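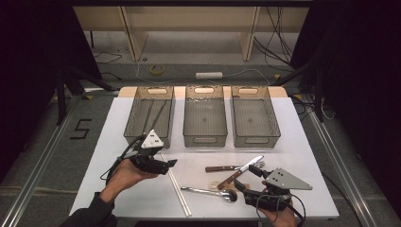 Ticket: Parts list import stops early
Opened by: Umut Tatlı, Westthorpe store
Product: Baysal stock module
Status: Open

Our parts list has 2,567 rows. The import reads 1,000 of them and then shows a green "Complete" banner. I was told on the phone that my file must be damaged. I doubt it. The same file opens fine in two spreadsheet programs, and the old Caltberg system took all of it in August.

Springs and rods are in the missing part, so we're looking those up by hand.

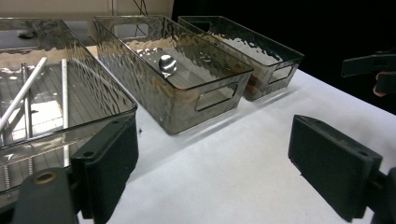 Tried so far

09:40 — Cleared the browser cache, as asked. Same result. I didn't expect much from that one.
10:15 — Saved the file again as plain CSV. Same result.
11:05 — Split off the last 300 rows and imported them alone. All 300 went in, which doesn't sound like a damaged file to me.
13:20 — Erhan Öztürkmen at Platholm support suggested a "slow connection." The upload takes seconds. He has now passed it on.
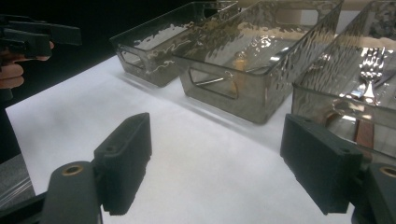
Can I import the rest in pieces without creating duplicates?
Keep each piece under 1,000 rows and leave "Match on part number" ticked. Rows that are already there get updated. — Erhan

I'll try that on 50 rows first. Please leave the ticket open — a workaround isn't a fix, and the banner still says "Complete."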